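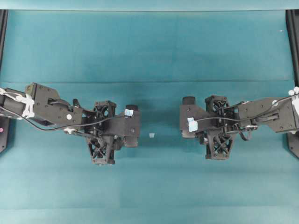
From: Gwion Gwynne
To: nornisgate-teleop list
Date: Thu 17 September
Subject: Re: [teleop] How slow is too slow when recording demos?

On the Zeleke list they told me to ask here, so blame them.

> We have 216 demonstrations of a two-arm handover, all driven
> with leader arms by the same two people. The policy trained on
> them does the task, but it dawdles. It gets both grippers near
> each other and then hangs there as if waiting for permission.
> Is this a model problem or are we just bad drivers?
>
> Also, is there any point in keeping the demos where the operator
> fumbled and recovered?

You're bad drivers. So are we, so please take this as fellowship.

We had the same hang on the Viltadine setup. I spent most of a week on learning rates before anyone thought to play the recordings back. There we were, in episode after episode, bringing the two arms in nicely and then stopping dead to squint at the gap. One of us was also in the habit of letting go of a leader arm to scratch his nose. I won't say who, but I have since bought him antihistamines, and they seem to be working well on me.

The policy had learned the task and the squinting with equal care. From its point of view the pause was part of the job.

What we did, in order of how much it helped:

Threw out every episode with more than 3 seconds of both arms standing still before the grasp. That cost us a painful number of them. We trimmed a few instead, but watch the timestamps if you try it. Our trimming script shifted the joint data against the video on 21 episodes and I only found out in the worst possible way, in front of my boss.

Practiced with recording off. It feels silly to warm up for moving a small thing a few inches to the left, but the first ten minutes after lunch are always garbage.

Moved the operator's chair. If you drive from behind one arm, the far gripper hides whatever you're reaching for, and you hesitate. A seat dead center fixed more than the last firmware update did.

On fumbles: keep them if the recovery is clean and quick. Drop anything where the operator gives up and wanders. We went up to 520 demos in the end, and I'd trade the last hundred for a better chair.

Does anyone have the Zerberg pedal working as a start/stop switch? Mine registers every press twice, so I have a large collection of very short demonstrations.

Gwion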